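Chapter 3
Counting What Happens on the Field

Team sports were recorded long before they were measured. A newspaper report of a match gave the score, the names of those who scored, and the writer's opinion of who had played well. Clubs kept little more than this themselves. The study of performance begins when events during play are written down in a fixed form, so that one match may be compared with another.

This chapter deals with passing. It uses the records of the Ornell League, a competition of 16 clubs, for a single season. In that season Grerngate attempted 3,862 passes in the opposing half and completed 3,099 of them. Dustelen attempted far fewer and finished higher in the table. 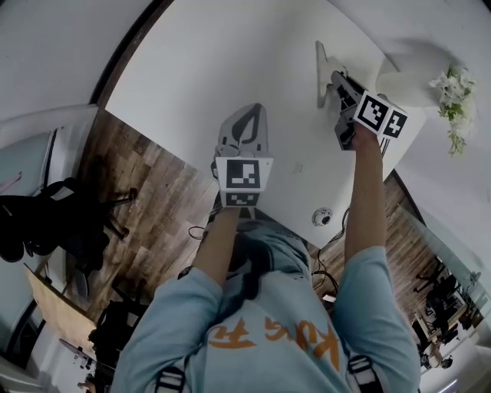

A completion rate treats every pass alike. A short ball played sideways under no pressure counts the same as a long ball through a crowded defense. Bepari (see Further Reading) therefore proposed that each pass be weighed by its difficulty, judged from its length, its direction, and the distance to the nearest opponent. Wijesinghe accepted the first two measures but questioned the third, which observers often recorded differently when watching the same match.

Section 3.1 sets out the terms used by both authors. Students should review the definition of a rate in Chapter 2 before continuing.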